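Club robotique de Lovau — forum des projets étudiants
Publié le 25 novembre 2021 par nadir_lovau
Temps de lecture : 2 min
15 commentaires · 2 partages

nadir_lovau
Bonjour à tous. Notre groupe prépare l'épreuve « cuisine » de la rencontre de Plotudville et je voudrais avoir votre avis avant que nous choisissions la stratégie définitive. Je m'excuse pour mes fautes, le français est ma troisième langue. Nous travaillons avec l'humanoïde depuis septembre, et la question est toujours la même : faut-il garder la main à cinq doigts pour toute l'épreuve, ou la remplacer par une pince simple ?
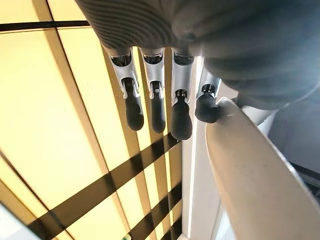
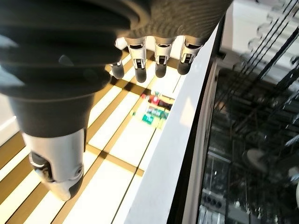
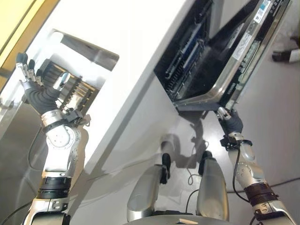 Les deux premières viennent de la caméra du poignet, la dernière de la caméra de tête, avec la main droite sur la porte.

Pour la porte, je suis plutôt content de la main. Pour les petits objets comme ceux de la deuxième photo, je suis moins sûr. Le pouce arrive de l'autre côté des doigts et il faut que tout le monde ferme au même moment, si je peux dire ainsi. Le code de fermeture est celui de Botha, notre petite bibliothèque, que nous n'avons presque pas modifiée.

gribouille
Pince, sans hésiter. À l'épreuve de Cletcombe nous avions une main complète et nous avons passé plus de temps à régler les doigts qu'à préparer le parcours. Le règlement ne donne aucun point pour l'élégance.

tante_servo
Pas d'accord avec gribouille. Une pince sur un bord de porte incliné, c'est pénible, elle glisse dès que l'angle change. Avec plusieurs doigts on a une marge. Par contre je voudrais savoir comment vous lisez la profondeur au poignet quand il y a autant de lumière derrière la main. Sur la première, le panneau jaune est très fort et les bouts des doigts sont tout noirs.

nadir_lovau
@tante_servo C'est une bonne remarque. Nous fixons l'exposition à la main au début de la séance, mais elle convient pour une position et pas pour la suivante. Un camarade propose de se servir seulement de la caméra de tête pour l'approche et de garder le poignet pour les derniers centimètres. Je trouve l'idée raisonnable, mais les deux caméras ne sont pas encore bien calibrées entre elles.

kilo_ohm
Combien d'essais enregistrés pour l'instant ?

nadir_lovau
158, porte et petits objets mélangés. Nous voudrions arriver jusqu'à 400 avant la fin du semestre.

kilo_ohm
Mélangés, c'est dommage. Séparez les dossiers maintenant, après vous allez pleurer. Et notez qui pilotait, les styles sont très différents d'une personne à l'autre.

gribouille
Je maintiens ce que j'ai dit. Vous avez deux problèmes (la vision et les doigts) et vous pouvez en supprimer un avec un tournevis.

tante_servo
C'est un projet d'étudiants, gribouille, ils sont là aussi pour apprendre à commander une main. Si c'est seulement pour les points, autant acheter un bras tout fait.

gribouille
On peut apprendre quelque chose ET finir l'épreuve. Je parle d'expérience — nous n'avons pas fini.

mousse_et_vis
Question de câbles : sur la vue de tête on en voit qui passent par terre entre les jambes. Pensez à les attacher avant de faire bouger le bassin, surtout si le robot doit se pencher vers l'intérieur de l'appareil.

nadir_lovau
Merci, je le note. Pour le moment les jambes restent immobiles pendant les essais, seulement les bras travaillent. J'ai lu toutes vos réponses avec attention. Nous allons d'abord séparer les dossiers comme dit kilo_ohm, puis comparer la main et la pince avec 15 essais chacune, sur la porte seulement. Je mettrai les résultats dans ce même fil.

kilo_ohm
15 c'est peu, mais c'est mieux que de discuter. Publie aussi les ratés.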